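Tamara Iordache picks up on the second ring, mid-chop. Graso, her weeknight soup show, is back in March and she has 50 recipes to lock.

"Started with 200," she says. "Then the sponsor wanted everything under 20 minutes. So – bye, stews."

The sponsor is Floltex, makers of stock pastes. Do they pick the dishes? "No. They ask for one spoon in the shot. One. I can live with that."
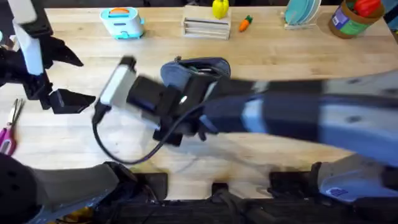
Two arms over a butcher-block tabletop.

Auditions in Rondham drew 905 home cooks, wich surprised her. Best of them? Halldóra Lauritsen, she says, no pause. Fish soup, no cream.

"She cried, I cried, teh crew ate the lot."

And season three? "Ask me after lunch."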